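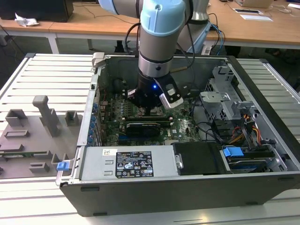
Unit 2: Where Your Computer Keeps Things

Hi all, these are my notes from class, tidied up a bit. I like to think of memory as my kitchen counter and the drive as the pantry. The counter is quick to reach but small!

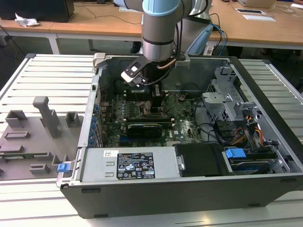
Page last modified: February, 4:40 pm

So when you've got 40 browser tabs open, the counter fills up and everything drags. Dace Adomaitis asked if closing them really helps. Yes, quite a lot (try it before you go shopping for parts).

3 shares · 2 comments

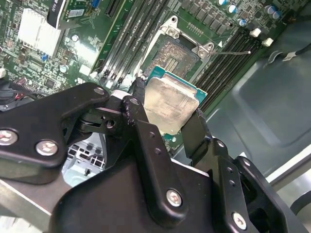 Page 2

The processor is the cook. It only works on what's on the counter, so a fast cook with no room still waits around.
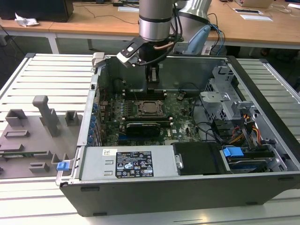 For homework, write up to 400 words on what slows your own machine down, and bring it to lab.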